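Saltell Parish Records Project
Progress report to the Hunt Fund, second reporting period
Prepared by Inese Baranauskienė, project lead

1. Cataloging
Cataloging of the loose correspondence is complete. The series stands at 1,461 items, each with a reference number, a date or date range, and the name of the sender where one could be read. Piret Raudsepp checked a sample of 100 entries against the originals and found 9 errors, all in date fields. These have been corrected, and the date rule in the cataloging guide has been reworded.

2. Storage
The order for archival folders was placed with Kenix in June. Delivery was split, and the larger folders are still outstanding. Oversize maps remain flat in the plan chest until they arrive. Humidity in the store stayed within the agreed limits, apart from one Saturday when the dehumidifier tripped.
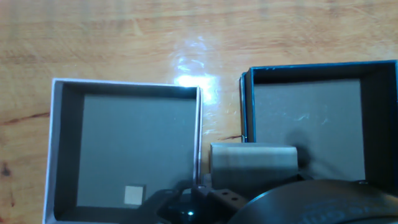

Open boxes on the wooden table.

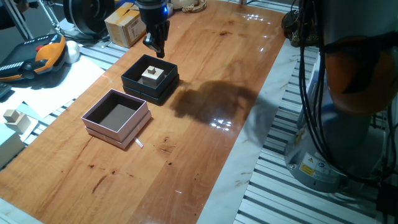
Will the delay in folder delivery affect the closing date of the grant?
The closing date stands. Rehousing of the maps has been moved to the last stage of the work plan, and indexing has been brought forward to fill the gap.

3. Indexing
Laine Mets has begun the name index. Spelling varies widely before the registers were standardized — one family appears under five forms — and each variant is being kept as a cross-reference.

4. Budget
Spending is in line with the forecast. The travel line is underspent and we request approval to move the balance to conservation supplies.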